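Ticket 888: Guest Wi-Fi drops in the lounge, Overgaard office
Status: Resolved
Last updated: June, 4:10 pm

Reported problem: Phones and laptops on the guest network lose their connection in the lounge. The Wi-Fi icon stays on but pages stop loading. Staff network is fine in the same spot. Access point is a Gomuvis ceiling unit, the login page is Drelis, and the line is from Didov.
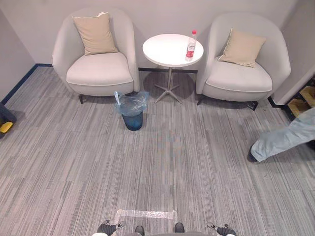
First check was the line itself. Plugged a laptop straight into the Didov modem and ran a ping for an hour. No loss. Swapped the cable to the access point anyway. Drops continued.

Next, signal. Strength in the lounge is good on both bands. The 2.4 GHz radio had been set to auto width, so I fixed it at 20 MHz and moved it off the channel the neighbors use. Speed got a little steadier. The drops did not stop.
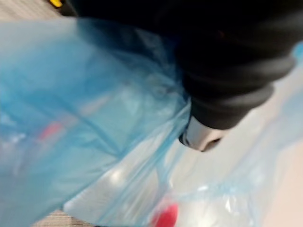 Went through the Drelis log after lunch. Every drop lined up with a session ending, and the session timer was set to 3000 seconds. When it ran out, Drelis closed the session but the access point kept the device connected, so the login page never came back up. Turning Wi-Fi off and on brought it back each time.

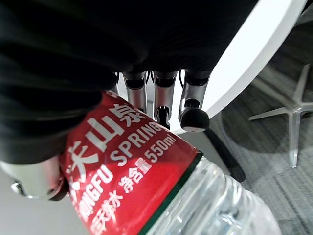
Bottle with the red label.

Updated the Gomuvis firmware and turned on the setting that disconnects a device when its session closes. Also raised the timer to cover a full workday. Restarted both.
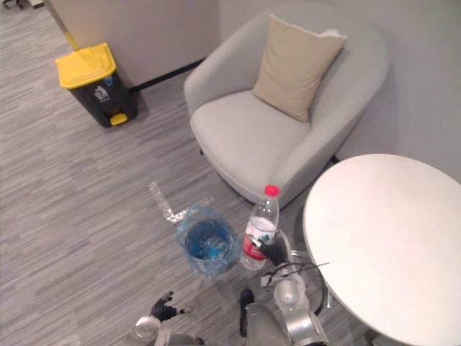 Retest used four devices on the guest network, two phones and two laptops, left running through the afternoon. I took readings next to the gray armchair and again by the bin with the yellow lid, and both were good. I then ended one session by hand in Drelis. The phone disconnected, rejoined, and got the login page in nearly a minute. No other drops logged. Closing the ticket.

Shares: 4
Comments (3)

Same fault at our branch. The disconnect setting fixed it, thanks.

Which menu is that setting in? I only see it for the staff network.

It's under the guest profile, advanced tab. You need the new firmware first.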